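## 4. Setting Up Your First Table in Kemitz Party Planner

Welcome to the fun part! By now you've installed Kemitz and made an account (if not, go back to Section 2), and you're ready to build a table. Everything you do here can be changed later, so go ahead and click on things.

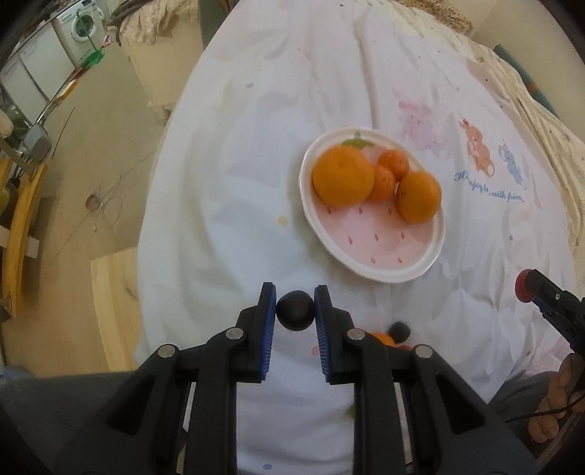
*Fig. 4-1. Strawberry plate on a white printed tablecloth.*

### 4.1 Start a new table

1. Open Kemitz and choose **Tables > New**.
2. Type a name. Pick something you'll recognize in May when you have six of these open (we like "Dustdale picnic, kids" much better than "Table 1").
3. Choose a shape: round, oval, square or long.
4. Enter the length and width of the real table. Measure the top only and leave out any drop leaves that will be folded down.
5. Click **Save**. The blank table opens in the Layout window.

**Note:** Kemitz saves your work every 2 minutes, but a new table isn't saved at all until you click **Save** for the first time.

### 4.2 Pick a theme

The theme library has 302 themes in it, and it's a joy to poke around in. Fruit, garden, seaside, snow, they're all there!

1. Click **Theme** on the left side of the Layout window.
2. Scroll, or type a word in the search box. Plain words work best: "berry" finds far more than "summer berry brunch."
3. Hold the pointer over a theme to preview it on your table.
4. Click **Use This** when you find one you love.

If you already own the cloth and plates, choose **My Own** at the top of the list and pick your main colors. Kemitz will then suggest napkins and cups to go with them. Antigoni Gkikas drew up the matching rules, and they're very good with printed cloths, where it's easy to end up with too much going on.

### 4.3 Add place settings

1. Click **Settings** and enter the number of guests.
2. Drag each plate where you want it. A faint line shows when two plates are level with each other.
3. To tilt a plate, grab the small dot at its edge and turn.
4. Right-click a setting to add a name card.

**Caution:** Changing the table shape after this step clears all the name cards. Make a copy first with **File > Duplicate**.

**Tip:** Oval plates need more elbow room than you'd think. Turn on **Show Spacing** and the crowded spots light up in orange.

### 4.4 Print the shopping list

This is the feature people write to us about the most, and we're so happy with how it came out.

1. Choose **Print > Shopping List**.
2. Check off anything you already have at home.
3. Choose **By Store** or **By Item**.
4. Click **Print**, or send the list to your phone.

Lists made in the old Ellow program will open here too. Choose **File > Bring In** and look for the file ending in .elw. Very long lists (over 963 items) have to be split in two before you bring them in.

**Note:** If prices show up as zero, your region isn't set. See 7.3.

### 4.5 Share the table

Click **Share** and enter an email address. Guests can look without an account, but only people you mark as **Helper** can move things. To take someone off the list, click the **x** beside their name.

*Section 4 text by Yogesh Bansal. Last updated November 8, 2019.*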